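Shop notebook, July, 7:40 am

Glue tests again. Brirlow sample set, the maple and the ash. Clamped overnight, pulled the clamps first thing. Maple joints all fine. Ash let go on 2 of the 6, clean break right along the glue line, no wood fiber on either face. Starved joint I think. Too much squeeze, not enough glue.

Shop was 58 when I came in. Pollent glue label wants it warmer than that and I beleive it. Put the heater on low by the bench, aiming for 70 before the next batch. Don't move the heater please, extension cord is already taped down.
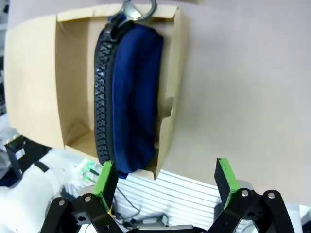

Bench notes, Pundetti shop, back room

Navy zip pouch is in the cardboard box if anyone is looking for it.

Second batch, 10:15. Ash only. Brushed both faces this time, let it sit open a couple minutes, then clamps just snug. Good bead all the way down. Scraped it while rubbery, much easier than chisling it off later.

Lui order still wants ash for the legs. Not cutting anything till these come out of the clamps. If they fail again, go to a longer tenon and try the slower glue.

To get: acid brushes, wax paper, more ash offcuts (planed, not rough). Humidity gauge reads over what the old one did, check the battery.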